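How to send an observation on a planning application in Plotorbridge

Posted 12/10/19

When a builder asks for permission to put new houses near your home, you have the right to give your opinion. Many people miss it only because they find the procedure difficult. I did it last year for the Tokley site, 58 houses, and these are the steps I followed.

1. Find the reference number. It is written on the site notice, which must be fixed at the entrance of the land. The Tokley one was 3,949.

2. Read the file. You can ask for it at the planning desk in Fivgate. Look first at the site layout and the traffic report.

3. Write your letter. Put your full name, your postal address and the reference number at the top. Keep it to 2 pages. Speak about roads, drainage, light, school places. The value of your own house is not a planning matter and it will be put aside.

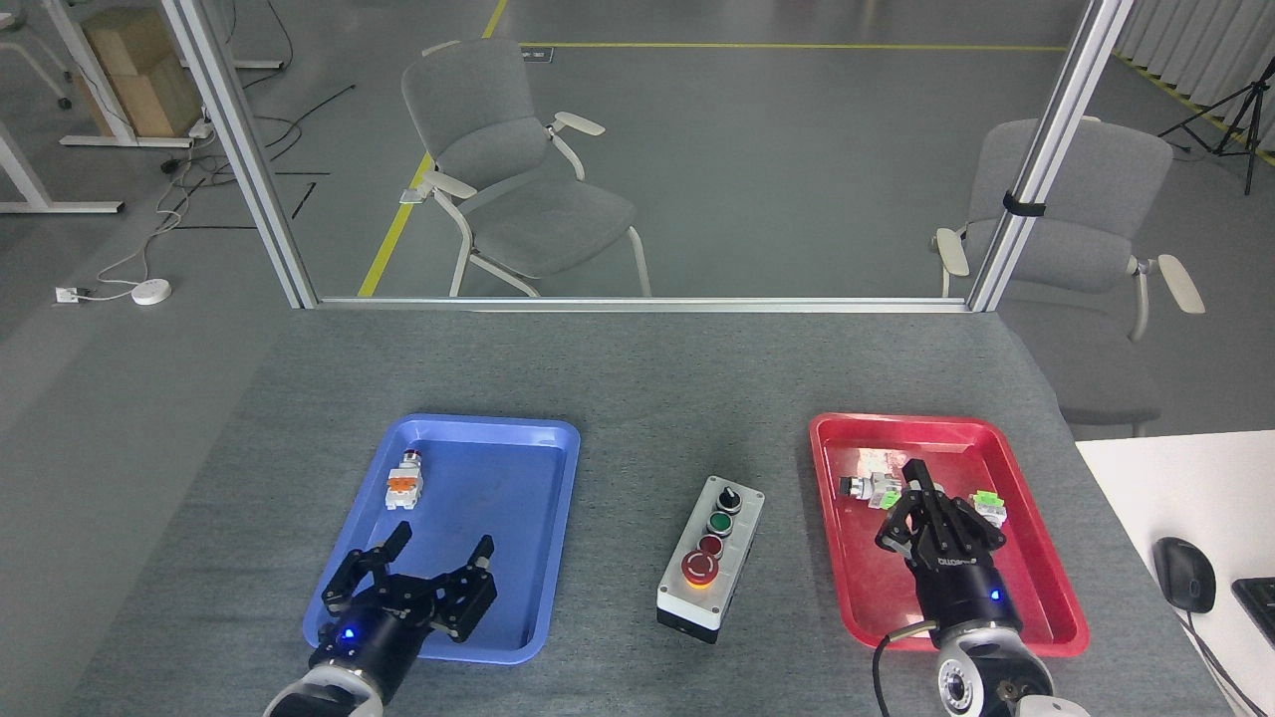
4. Pay the fee and keep the receipt. Without the receipt you cannot appeal later.

5. Check the closing date twice. A letter which arrives one day late is returned to you unopened.

If the builder sends changed drawings, as Hashemi Homes did in October, a new period begins and you may write again. For this second letter there is no fee, but you must quote the same number.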